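Korix Touch Tank 400
Shallow seawater display for aquariums, schools and public events

The Korix Touch Tank 400 is a portable open-topped tank for supervised displays of shore animals such as starfish, limpets and hermit crabs. It holds 400 litres at a working depth of 22 cm. The tank is supplied with a pump, filter, drain hose and lid. Salinity should be kept at 35 g per litre.

Set-up takes two people. Place the tank on level ground before filling, and fit the drain hose first. The stand is rated for the full tank only and must not be moved with water in it.
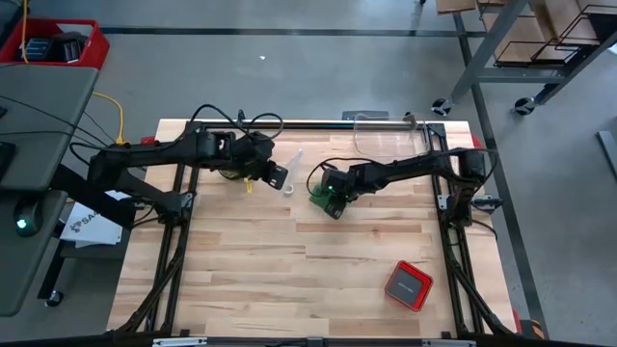
The Demum side table is sold separately and holds shells, hand lenses and specimen pots beside the tank. It comes with a plain board top. Buyers who want a light maple butcher-block surface with a black aluminium extrusion frame along all four edges can have one made to order at our Lidcombe workshop. Wooden tops should be oiled before use near salt water and wiped down at the end of each session.

Optional parts
Carrier trolley, load limit 200 kg (empty tank only)
Spare filter pads
Clip-on sign holder

Orders placed by December are delivered for the spring season. Trade enquiries: Brijesh Tyagi, Lidcombe office.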